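Hemow shared kitchen, progress report, December

To: Widmer small grants desk 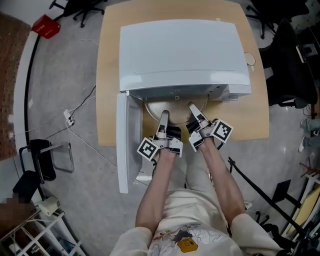

Neratville front office wrote back on the last report that the microwaves were costing more cleaning time than the stoves, and could we please say what was being done about it. Fair point, so starting there.

Microwaves. Glass turntable now comes out at every clean, not just when it looks bad. Plate washed in the sink, floor of the oven wiped underneath, plate back and checked that it turns. Door left open after so the inside airs. Takes longer than we budgeted but complaints are down. Two spare plates on order from Aketti, one still hasnt shipped.

Tables. Light wood ones hold up fine if wiped the same day. Coffee rings on the one by the window, will need sanding, not this quarter.

Shelves and drawers. Sorted through, lids matched to tubs where possible. The rest went in recycling. Labels half done.

Money. Grant was 2,004, spent to date 1,595. Biggest item was the drawer inserts. Up to 160 more will go on plates, cloths and descaler before the period closes. Receipts in the shared folder, exept the hardware store one, which is faded, will ask for a copy.

Still open:
- fridge seal, waiting on part
- cleaning sheet for the evening groups, draft only
- 3 stools need new feet

Next report after the spring deep clean. If you want the hours broken out by appliance let us know before then, easier to log as we go.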